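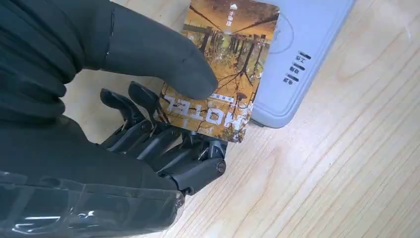 Bongani Steyn

Ticket: Key card cell stops during overnight batch, card held at reader
Product: Fimero hand, Girkeo encoding software
Site: Tratby, card room
Priority: Normal, raised to High
Status: Open, workaround in place

Problem as reported

The cell stops partway through the overnight batch with the card against the reader. Girkeo shows "Waiting for card" and the hand doesn't let go. After 90 seconds the job times out and the whole batch goes to Paused. It stays that way until a person comes in, clears the card and presses Resume.

A full batch is 900 cards. On the worst night in December it paused 18 times. The night desk clerk cleared every one of those, and each time the front desk had no one at it.

Expected behavior

The hand picks up a card, puts it against the reader, waits for the write to finish and places the card in the done tray. If the write fails it should try again once, put the card in the reject tray and go on to the next.

What I checked first

Reader power and cable. Fine. Swapped the cable anyway, no change.

Card stock. Tried cards from two different boxes. Both fail sometimes. A card that failed in the cell wrote correctly when I held it to the reader by hand.

Girkeo version. Current. Rolled back one version and got the same fault, so I went forward again.

Reader position. The reader just sits on the desk and nothing holds it. I marked the corners with pencil before a batch and it had moved by the end. Not much, but the hand goes to the same spot every time and the reader's tap area isn't very big. I think this is part of it.

Grip. The thumb pushes on the face of the card, and if it pushes off center the card tips and one edge lifts away from the reader. By eye you would say the card is touching. The reader doesn't agree.

Log, first evening

18:10 Ran a short batch with the default grip. Paused early on. Card tipped.
18:25 Lowered thumb force one step in the Fimero settings. Card slipped before it got to the reader. Put it back.
18:40 Moved the thumb contact point toward the middle of the card. Better. Got through the short batch with one retry and no pause.
19:05 Ran the same batch again without touching anything. Paused twice. Reader had moved.
19:20 Put double-sided tape under the reader. No pauses.
19:45 Left it on the full batch with the tape on. Asked the night desk to write down the time of any pause.

Next morning the sheet had four times on it. Better than before but still four trips from the front desk to the card room. Two of the four were close together, which makes me think the same card was put back in the input tray after it was cleared. The instructions on the wall don't say what to do with a cleared card. I've added a line: cleared cards go in the reject tray, always.

Log, second evening

17:50 Checked the fingers for play. Index finger has a little side movement at the tip that the others don't have. Hard to judge by looking at it – it has to be checked with a probe against the open hand.
18:15 Called Shimada support. They want the open-hand check repeated with the arm held still and the readings sent over. Until they have them they won't say if the finger is in or out of tolerance.
18:30 Asked for the retry setting to be turned on. It is greyed out in our Girkeo license. This is the real reason a single bad read stops the batch. The setting is there, we don't have it.
18:45 Sent a request to the account manager for the license change. No answer yet.

Note on the workload side

I'm adding this to the ticket even though it isn't a fault in the strict sense, and I would like it kept here and not moved to another form.

Before the cell, the evening clerks encoded the cards by hand in the slow part of the shift. The Tratby hotels go through 2,000 cards in a busy week, so it was dull work, but it was done sitting at the front desk. If a guest came in, you put the card down and helped the guest. With the cell the encoding has moved to the card room and the clerk isn't supposed to have anything to do with it. That is how the staffing plan was written. One clerk on nights where there used to be two.

When the batch runs clean, the plan works. When it pauses, the one clerk has to leave the desk. The pause alarm only sounds in the card room, so the clerk also has to go and look now and then to find out if it is needed. None of that is in the plan and none of it gets logged. The Girkeo report calls every one of those nights "completed unattended." It counts a pause that was resumed as normal running.

I've asked for two things:

1. The pause alert goes to the front desk screen, with the reason.
2. The report shows each manual resume as a manual resume.

Neither of these needs new hardware.

Log, third evening

18:00 Fingers open, arm parked, checks done one finger at a time from across the desk. Readings sent to Shimada at 18:50.

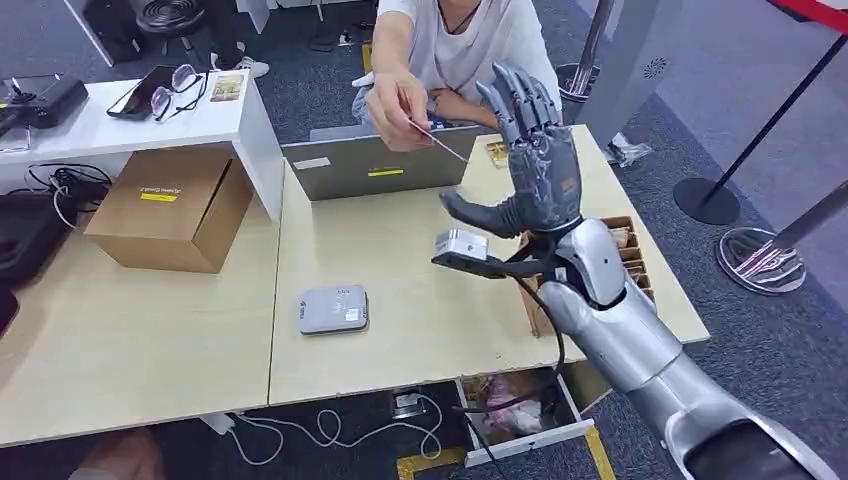

Reply from the night desk: Thanks for writing down the part about leaving the desk. I don't mind clearing a card. What I mind is that in the morning I get asked why the phone wasn't picked up, and the report says I had nothing else to do. Please also ask if the batch can start earlier, before the evening person goes home. Then there are two of us for the first part, and most of the pauses I wrote down were in the first part.

Reply, Bongani Steyn

Good point on the start time. I looked at your sheet again and you're right, they are mostly early. I had the batch set to start after checkout data came in, but the cards for standard rooms don't depend on that and can go first. Changed the schedule so standard rooms start at 17:00 and the rest follow at the old time.

On the phone calls: I've sent your pause sheet to the duty manager with the Girkeo report for the same nights, so both can be read side by side. Please keep writing the times down until the report is changed.

Open items

Finger readings – with Shimada, waiting.
Retry license – with the account manager, waiting.
Alert to front desk screen – request accepted, no date given.
Manual resume in report – no response. Will ask again.
Reader mount – tape is holding for now. A proper bracket is on order.

Workaround until further notice: check that the reader is flat and inside the pencil marks before starting the batch. Don't move it during a run. If the batch pauses and there are guests at the desk, the guests come first and the batch can wait. Duty manager has agreed to this in writing and a copy is on the wall next to the instructions.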